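3.2 The tables and the small cubes

It would be easy to pass over the furniture in a paper on how people judge color and distance at arm's length, and we confess that in our first plan the tables got a single line. They have earned a good deal more than that. Almost every choice we made about the cubes came back sooner or later to the surface they stand on, and readers who want to repeat the work at home, in a classroom or in a proper laboratory will probably spend more time fussing over the tabletop than over anything else we describe.

We settled on white. The room at Nillano came with dark brown tables, very handsome ones, and we used them through the first weeks with a set of cubes in strong primary colors. The strong colors looked fine on brown, but the paler ones we wanted to move on to seemed to glow, and people in the pilot kept telling us that the pale cubes were larger than the others when we had cut them all to the same size. A plain white top takes away most of that contrast. It also brings its own trouble, because a smooth white surface is never simply white once the lights are on. There is a bright patch where the ceiling lamps catch it, gray areas where they don't, and a soft shadow next to anything that stands on it or hangs over it. We tried matte paper over the top for a while and gave it up (the corners curled, and the paper picked up every fingerprint by lunchtime). In the end we decided to leave the top bare and to treat its unevenness as part of ordinary seeing, which is, after all, what we set out to study.

The tables are from the Trullell range and stand in a row, so that a person can be given one top to work on while the next is kept for a stand and its cable, or for whatever else must be within reach. Two tables pushed together rarely come out at quite the same height — ours certainly don't — and we advise keeping the cubes well on one side of the seam. A cube set down close to that line gets judged against the line, and several people in the pilot were plainly using it as a ruler. We also prefer tops with rounded front corners, for no deeper reason than that we walk past them all day.

The cubes began as a box of 30 from Fokon, of which we put 11 aside for chipped edges or colors too near one another to be told apart in the evening. From the ones that remained we built pairs. The pair we return to most often in this paper is a small pink cube and a light blue one, placed with a short stretch of bare table between them, the blue toward the far right edge and the pink nearer the middle. Figure 3 shows such a placing. The two colors differ more in how they meet the table than one would guess from seeing them in the hand. The pink one has a matte, foam-like face, a little lighter on top than at the sides, and it lends the white surface under it a faint pinkish reflection, while the top of the blue one looks almost translucent.

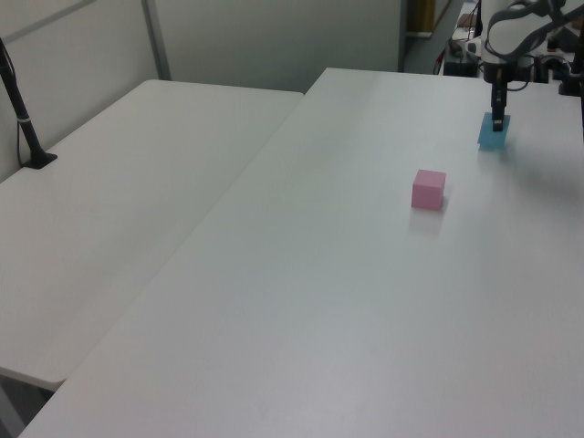 A reader of an earlier draft objected that a tinted reflection is a kind of cheating, and that people who say they are judging where the pink cube stands may in fact be judging the colored patch on the table in front of it. We think the objection is a good one and have gone back and forth over it more often than we would like to admit. The same reader suggested raising every cube on a thin clear tile, and we did try this one long afternoon in March. The tiles brought bright edges of their own, and people looked at the edges. So the cubes went back onto the bare top, and in Section 5 we report the pink placings separately from the others, so that anyone who shares the worry can set them aside.

All 53 people who took part in the main study saw the same placings, though the order was shuffled. Each was seated at the long side of the table, on a chair adjusted until the eyes were nearly 90 centimeters from the nearer cube, and was asked in everyday words which cube seemed closer and by how much. We allowed as much time as anyone wanted. Some answered at once and some leaned on their elbows and thought about it, and we came to enjoy the second group very much, as they tended to talk about the shadows without being asked.

Between people the top was wiped with a barely damp cloth and left alone until it had dried fully. The cubes were never wiped, since the foam in the Fokon set marks easily, and were lifted only by their side faces. We kept spare cubes of both colors in a lidded box, away from the window at the Park end of the room, where an earlier set had faded over one summer. The faded set is still in a drawer and was used only for the practice placings described in Section 3.3.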